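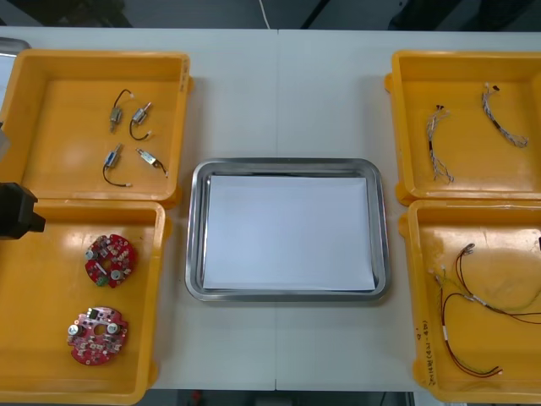 Kitting station, overhead view. Motors and round circuit boards on the left, harnesses and a cable assembly on the right, lined steel tray in the center.

Home | Products | Kitting Cells | Gallery | Service | Contact

Praltix Kitting Cell — Gallery

The Praltix cell picks loose components from open bins and places them in a shared tray, one set per tray. It is sold as a complete package: arm, two-finger gripper, fixed overhead camera, wrist camera and controller. The layout on this page is the four-bin arrangement, our most common order for small appliance and fan motor subassemblies. Bins are shallow and open on top, and the arm does not need parts to be fixtured or oriented before loading.

Tray position is taught once, at installation. Bin positions are checked by the overhead camera at the start of each cycle, and a bin that has shifted by up to 9 mm is handled without re-teaching. Past that limit the cell stops and asks for an operator.

The tray liner is plain white paper. Any matte sheet will do. Bare stainless steel throws reflections that slow down the placement check, and a liner is cheaper than a lighting change.

Rigid parts such as motors and boards are picked from the overhead view alone. Wiring takes a second look from the wrist camera, taken with the fingers open, before the approach height is set. Harness picks are therefore slower, and we quote them separately. In the acceptance run at our Emstead shop the cell completed 122 mixed sets on a single shift, at the standard speed setting.

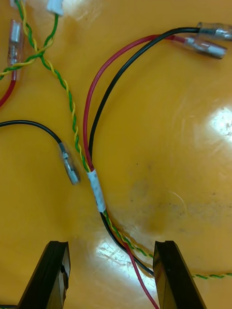
Wrist camera, fingers apart over a cable assembly. Red and black leads and a twisted green-and-yellow pair meet at a white tape wrap.

Taped sections make good grasp points. The wrap is stiffer than the free wire and keeps its shape under finger pressure, so the planner ranks it ahead of open loops. Sleeved terminals rank last — pulling on a crimp is a poor way to lift an assembly. Customers who want a different order can edit the ranking table from the operator panel.

Glossy bins are supported. Glare is masked in software, though a matte insert is recommended where wiring and bin are close in color.

Fingertips are a wear item. Inspect them every 2000 picks and replace in pairs. Spare tips ship under part number 2461.

Related pages
Zestetti bin inserts, matte finish
Owusu quick-change finger mounts
Praltix two-bin cell: dimensions and power requirements
Preparing harnesses for automated picking
February service bulletin

Praltix, Emstead | Contact sales and service | Copyright Praltix, all rights reserved | Back to top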